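The Bag on My Table
Last updated: February

I have kept the same paper bag going far longer than any paper bag has a right to go, and I'd like to talk about how.

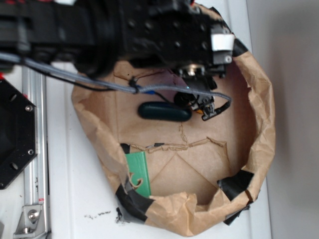

How many times can you reuse a brown paper bag before it's done?
As many as the bottom will stand. The sides forgive nearly everything, but once the bottom goes soft or splits right through, it's time for the recycling.

I came to this by being cheap. The market on Murkton charges 40 cents a bag now, and I am a person who walks out of the house without a tote every single time (keys, phone, list, no tote). So the bags piled up behind the pantry door, and one evening I dumped the lot on the floor and started sorting. Most were fine! A few were in sad shape, and those were the ones I got attached to.

The first thing I learned is to roll the rim out. Fold the top edge down over itself and the bag quits flopping shut on your hand when you're trying to drop something in. You don't have to be neat about it. Mine has gone all crumpled and the opening is more of an oval than a rectangle, and I like it better that way.

Then tape. I use black, because that's what was in the drawer, and I put it on the rim where my fingers grab. When I told Geetha Gowda this over the phone she said she uses clear packing tape and it peels within a week, which has been my experience too. There's a strip of silver-gray on mine as well, near the black at the lower left, and I make no claim that the two go together. My daughter says the bag looks like it's been in a fight.

Tears in the bottom are a different story. Mine has a jagged one running right across the cardboard, with the fuzzy paper fibers curling up, and I go back and forth on it. Chandrasekhar Unnithan, who ran the wrapping counter at Closance for 17 years and has opinions, told me to lay a fresh piece of cardboard over a tear like that and leave the tape out of it. Tape on the inside bottom catches crumbs, he says, and then you've got a bag that smells like crackers. I haven't gotten to it yet.

As for what goes in there -- well, small stuff. Anything I find on the table that lives in another room goes in the bag, and at night I carry the bag around the house and put things back. Something green is always at the bottom. I couldn't tell you why this house runs to green. The little things lie flat and the blocky ones end up leaning on the side, usually tangled up with a scrap of paper I should have thrown out.

I tried doing this with a basket once, a nice one from Hassanpour. The trouble was that it looked so good sitting there that I stopped emptying it. By spring it had batteries, a recipe for lentils and two library cards in it. A paper bag looks temporary, so I deal with it.

Rajeshwari Reddy down the street cuts hers down to half height for the kids' art table, and they stand up much better than you'd think. Fold the cut edge over twice. She lines them with the piece she cut off.

Mine stays tall for now. I did buy another roll of black tape this morning.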